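Donik 7公斤前开门滚筒洗衣机使用评测

这台Donik是去年替换旧波轮机时买的，容量标称7公斤，最高转速1000转，白色机身，没有烘干功能。选它的理由只有两条：阳台预留位深度有限，另外家里洗的东西以棉质衣物、床品和孩子的毛绒玩具为主，用不到更高的转速。本文只谈结构、日常操作和洗涤结果，不谈外观，也不涉及手机联网，这台机器没有联网模块。

同期比较过的还有Tikov的一款同容量机型。Tikov的面板信息更全，剩余时间按分钟跳动，预约设置也直观，但门只能开到略大于直角的位置，装大件时肘部总会碰到。Kpodo的那一款价格最低，店里的样机关门时需要用膝盖顶一下，锁扣反馈不清楚，直接排除。

安装

安装师傅上门后先拆运输螺栓，再调四只脚。我家阳台地面向地漏方向有坡度，前后脚的伸出量差得比较多，锁紧螺母必须用扳手拧到底，用手拧的话，脱水几次之后就会松。第一周我没有复查，机器在脱水末段有明显的横向位移，重新调平、锁紧之后位移消失。说明书对这一步只写了一句话，篇幅不够。

进水管随机附带，长度够用。排水管的固定卡偏软，建议另外用扎带固定。电源线从背面右侧引出，如果插座在左边，线会绕过机身背后，需要预留出后部空间。

门与门封

门的尺寸和开启角度是这台机器做得最好的地方。门向左开，铰链是金属件，用螺钉固定，开到底之后不挡手，洗衣篮可以直接推到机门前面的地上，取放衣物时不用侧身。玻璃是向内凸起的厚玻璃，外圈为黑色。凸起的部分在滚筒转动时把衣物往里推，夹衣服的情况一年里没有出现过。
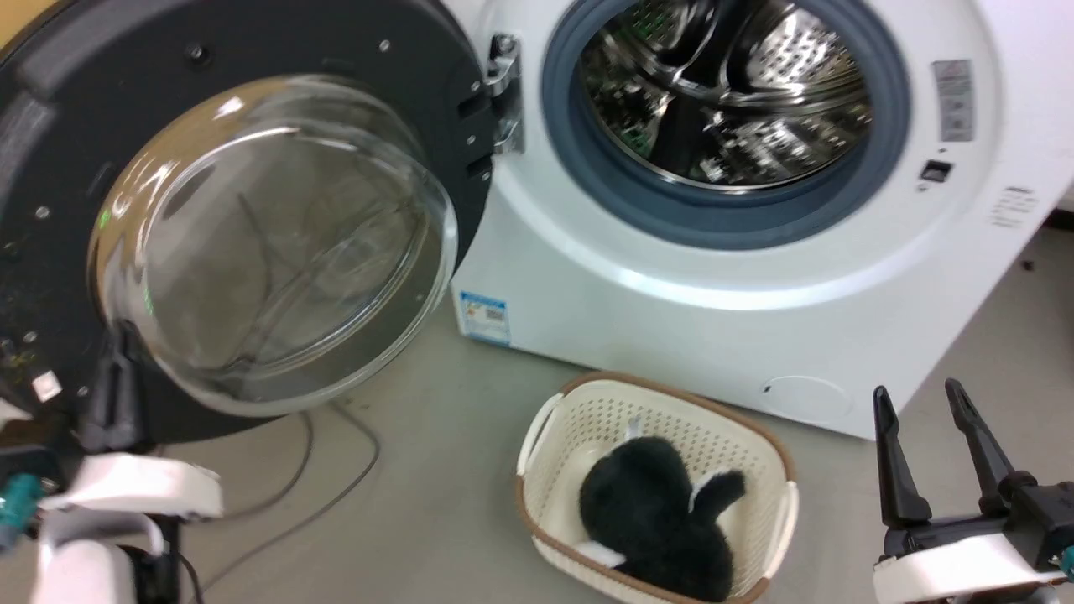
黑色外圈的缺点是显灰。棉绒和灰尘落在上面很容易看出来，尤其是下半圈，用干布擦会起静电，越擦越吸，用拧干的湿布擦一遍效果更好。外圈上的螺钉周围容易积绒，湿布擦不到底，我用的是旧牙刷。

门封是深蓝灰色的橡胶圈，硬度适中，手指可以翻开整圈褶皱。下部褶皱会存水，每次洗完翻开擦干，再把门虚掩着通风。我有一段时间偷懒，连续两周洗完就关门，褶皱里出现了轻微的霉味，跑了一次筒清洁程序并手工擦拭之后才去掉。这个问题各家前开门机器都有，Donik在门封底部开了回流孔，存水量比我以前用过的一台要少，但没有彻底解决。

门锁为电子锁，程序结束后要等一会儿才释放。这段时间机器没有任何提示音，只有指示灯变化，站在旁边很容易以为是卡住了。中途加衣功能只在进水初期有效，水位超过门封下沿后按暂停也打不开门，属于正常保护。

滚筒

内筒为不锈钢，筒壁打孔，内侧有弧形提升筋。提升筋边缘处理得光滑，用丝袜套在手上沿着孔和筋摸了一圈，没有勾丝。筒壁与后盖的接缝处有一处手感略粗，目前没有勾坏过衣物。

装载量方面，7公斤的标称值应理解为干燥棉质衣物的上限。实际使用中，装到筒内上方还能平放一只手掌的程度最合适，再多的话，洗涤时衣物翻不起来，领口和袖口洗不净。双人床的四件套可以一次放下，冬季厚被芯放不下，硬塞进去也只能湿透表层。

程序与洗涤效果

日常使用最多的是棉麻程序和快洗程序。棉麻程序默认水温偏低，对汗渍够用，对厨房围裙上的油渍不够，需要手动调到60度。调到60度之后总时长会明显增加，程序显示的剩余时间在加热阶段会停住不动，这个显示逻辑不够准确，但加热本身没有问题。

快洗程序适合只穿过一次的衣服，不适合袜子和毛巾。毛巾用快洗后手感发硬，原因应该是漂洗水量不够，加一次漂洗即可改善。

漂洗效果我用深色T恤做过比较：相同的洗衣液用量，默认漂洗次数下，晾干后肩部偶尔有浅色痕迹；把漂洗增加到3次，痕迹没有再出现。洗衣液用量按瓶身推荐量的下限投放即可，超量会触发除泡，程序被拉长。

脱水最高1000转，对夏季衣物足够，对牛仔裤和厚毛巾偏低，南方梅雨季节晾干时间会拖得比较长。如果当地空气湿度常年偏高，建议考虑转速更高的型号。

毛绒玩具

家里有孩子，毛绒玩具是固定的洗涤项目，单独说一下。短毛玩具装进细网洗衣袋，选轻柔程序，水温用冷水，脱水调到最低一档。玩具单独一只入筒时偏重严重，机器会反复尝试分布，最后可能放弃脱水，解决办法是放两条同等厚度的旧毛巾一起洗。深色的和浅色的分开洗，深色玩具第一次下水掉色的情况很常见。

长毛的、带发声盒的、内部是颗粒填充物的，不建议机洗。缝线有开口的先缝好，填充棉进入排水泵后清理起来很费时间。取出之后用手把耳朵和四肢的形状整理好，平放晾干，不要夹着耳朵挂起来。

洗衣篮的选择也影响使用。前开门机器的门口位置低，篮子过高的话，篮沿会与门圈下部相碰。侧面带孔的塑料篮通风好，放待洗的潮毛巾不容易闷，两端有提手孔的搬动时不用另外找着力点。带滚轮的篮子在有坡度的阳台上会自己滑走，不推荐。

噪声与振动

洗涤阶段声音低，关上阳台门后在客厅听不到。进水声比较尖，和当地水压有关，把角阀关小半圈后有所缓解。脱水升速时有一段共振，持续时间短，之后趋于平稳。机身下面试过Tekutar的防振垫，共振段的传导声略有减轻，但垫子偏软，装上之后需要重新调平，前脚位置也要多留意。地面平整的家庭没有必要购买。

维护

排水泵过滤器在机身前面右下角的圆形盖板后面，盖板用硬币可以撬开。拧开过滤器之前先垫一块吸水布，再准备一个浅盘，残余的水量不小。我每隔一个多月清理一次，清出来的主要是棉绒、头发，偶尔有硬币和发圈。盖板与地面之间距离较小，浅盘只能选很矮的那种，烤盘比较合适。

洗衣液盒可以整体抽出，按下中间的卡扣往外拉即可。柔顺剂格的虹吸盖容易结垢，温水泡过后再刷。盒仓顶部的喷水孔位置不好够到，需要用长柄刷。

售后方面，质保期内报修过一次，原因是门锁指示灯不灭。客服Lamisi Acheampong在电话里先让我断电后重新上电，问题没有消除，之后安排师傅上门更换了门锁组件，没有收费。配件从10月初下单到送达等了几天，这段时间洗衣功能正常，只是指示灯状态不对。

优点与缺点

优点：门开启角度大，取放方便；玻璃门和提升筋的做工可靠；门封便于翻开清洁；高温程序加热到位；过滤器可以自行清理。

缺点：门锁释放没有声音提示；加热阶段剩余时间显示不准；黑色门圈显灰；最高转速偏低；排水管固定卡偏软；说明书中调平部分过于简略。

适合以棉质衣物为主、机位深度受限、阳台通风较好的家庭。经常洗厚被芯或者需要洗完即干的，应当看更大容量或者带烘干的机型。Tikov那款如果能接受门的角度，面板操作比这台好用。

更新：门锁组件更换之后一直正常，脱水末段的位移也没有再出现。门封底部有轻微变色，擦不掉，不影响密封。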